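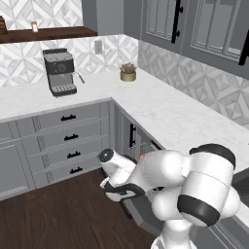 The arm at the corner cabinet in our simulated kitchen, door open

Home | Diary | Club Pages | Older Entries | Links

5 July 2025

Long day at the robotics club and my eyes are tired, but I want to get this down while I still remember it. We spent nearly the whole afternoon on the corner cabinet again. Lleucu Skyrme picked that kitchen for us back in June (she runs the summer project and has more patience than anyone I know), and I do think she chose it for the pretty tile, all those diamonds and stars behind the espresso machine. I'm not complaining! If you have to stare at one kitchen for weeks, it may as well be one with a plant in a gold pot.

Our team is called Braltholm, after a misspelling on the sign-up sheet that we all got fond of, and the other team is Drukora. They have the drawers under the espresso machine, which I was jealous of for about a week. A drawer just goes in and out. Our door swings, and then the arm has to find its way around it without bumping the elbow on the counter, and that inside corner leaves hardly any room to turn. I wrote 363 lines for the approach path and threw most of them away before lunch.

After lunch Chacko sat down with me and we went through the wrist angles one at a time, slowly, the way my grandmother used to go through a knitting pattern when she'd dropped a stitch. He thought we were coming in too high. I thought we were coming in too fast. We tried both and ran the batch of 100 overnight settings by hand-picking the worst nine to watch, and I must say there is something very soothing about watching a big white arm reach into a cupboard over and over while you eat pretzels.

The write-up is due soon and I have been put down for the section on the door hinge - my own fault for talking about it so much. Lleucu wants plain words and one good picture per page. I've promised her a draft, and I've promised Mom I'll do the dishes in our real kitchen, where the cupboards stick too.

Must remember to bring the long charger tomorrow, and to ask Chacko for his notes on the wrist.

Print this entry | E-mail this entry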